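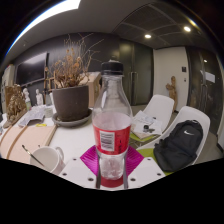

Garrafa de plástico transparente segurada entre os dedos magenta da garra portátil, numa sala mobilada. Foto: Darnar

Darnar compara duas garras portáteis em objetos do dia a dia

Rudlow, 20 de maio – A Darnar concluiu a primeira fase do ensaio comparativo entre duas garras portáteis de dedos flexíveis, a Tronska e a Giáp, ambas com câmara grande angular montada sobre a ferramenta. O ensaio abrangeu 200 pegas com cada garra, feitas à mão por operadores, em objetos como garrafas, canecas e caixas de cartão.

As sessões realizaram-se em salas comuns, com mesas, cadeiras e iluminação de teto habitual. A equipa registou em vídeo a aproximação, o fecho dos dedos e a largada do objeto. Foram avaliados o deslizamento, a deformação dos recipientes de plástico e a parte do objeto que permanece visível para a câmara com a garra fechada.

"As garrafas transparentes são as mais difíceis de avaliar, por causa dos reflexos na base e no gargalo", afirma Ngọc Tạ, responsável pelos ensaios na Darnar. "Nesta fase interessava-nos saber se os dois modelos produzem gravações comparáveis."

A segunda fase prevê 2.000 pegas e inclui objetos com massa até 300 gramas. As placas de fixação dos dedos serão as mesmas nos dois modelos, para que as diferenças medidas digam respeito apenas aos dedos e à câmara.

Os resultados completos serão publicados em outubro, com o protocolo de ensaio e a lista de objetos utilizados.

Contacto para a imprensa: Gabinete de Comunicação da Darnar, Rudlow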